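# Pruvora push sled for football, youth and high school size

The Pruvora is a low push sled for linemen, receivers and running backs who want a stronger first step. It is sold by Sirwood together with the straps and one set of spare skids.
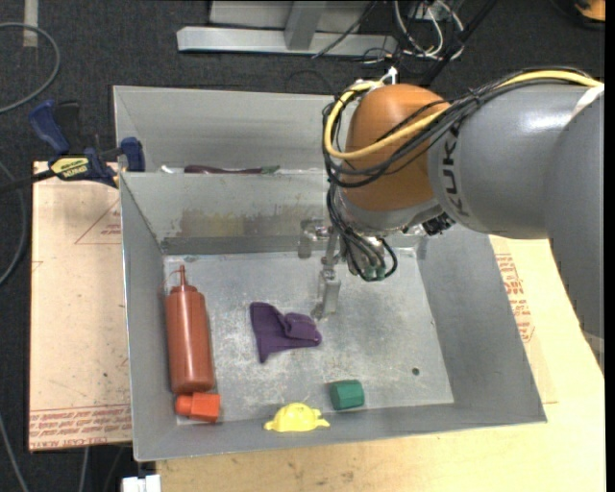

*KUKA arm over an open metal bin with a few objects.*

## Who it is made for

We made the Pruvora for players in grades seven to twelve. Many sleds on the market are built for grown men, and a freshman who pushes such a sled learns mostly to stand up too early. With the Pruvora the handles are set lower, and the empty sled is light enough that a young player can keep the back flat and the steps short.

Coaches have asked us if older players can use it also. They can, but they should load it more, and for a college team we advise the larger model, the Ghumman.

## What is in the package

- Sled frame in two parts, with bolts and one wrench
- Two upright handles
- One weight post with collar
- Waist belt and pulling strap, for use from the front
- One set of spare skids

Weight plates are not included. The post takes all plates with the usual two inch hole.

## Measures

| | |
|---|---|
| Weight, empty | 61 pounds |
| Highest load | 361 pounds |
| Handle positions | 6 |
| Pulling strap | 20 feet |
| Color | dark green or black |
| Item number | PR-7 |

The highest load is for grass and turf. On asphalt the skids wear down much faster, and we don't replace them under the warranty if they were used there.

## Putting it together

Two persons can do the work in half an hour. Lay both frame parts on the ground with the skids down, push them together and put in the four bolts by hand first. Tighten them only when all four are in. If you tighten the first bolt completely, the last one will not find its hole, and you must begin again.

The handles go in from above and are held with a pin. Please check the pins before each practice. A pin which is not pushed through to the end can come out when the player hits the handle hard.

## How coaches use it

Parveen Cheema, who trains receivers and defensive backs, wrote to us after her first season with the sled. She has her players push it for ten yards, rest for a full minute, and then run the same ten yards free. She puts on little weight for this, one small plate or none. "If the sled slows them to a walk, I take weight off," she wrote. "I want to see the same steps with the sled and without it."

For linemen the work is different. They start from the stance, hands on the low position, and drive the sled five yards on the whistle. Three or four repetitions in each group are enough, in our opinion. After this the hips come up and the player is only practicing a mistake.

The strap can be used for backward pulling and for sideways steps. For sideways steps please use the waist belt and do not hold the strap in the hand.

## Care

Wipe the frame when it was out in the rain, most of all at the place where the two parts meet. The paint is thick, but plates will scratch it on the post, and there the rust begins. A little oil on the bolts once in a season is good. Belt and strap can be washed by hand in cold water. Do not put them in the dryer.

## Questions we receive often

**Does it damage artificial turf?**
The skids are smooth and have round ends. Some fields don't permit any sled, so ask the owner of the field before you bring it.

**Can I buy only the belt?**
Yes. It is sold under the name Panena and fits also on the Ghumman.

**Can I change the skids myself?**
Yes, with the wrench from the package. Turn the sled on its side and take off all the plates before.

## Delivery and returns

The sled comes in two boxes, and they don't always arrive on the same day. You can return it unused within 20 days, with all the parts in both boxes. For orders from schools we accept a purchase order; please write the name of the school and of the coach on it.

Page last changed: March 17, 2026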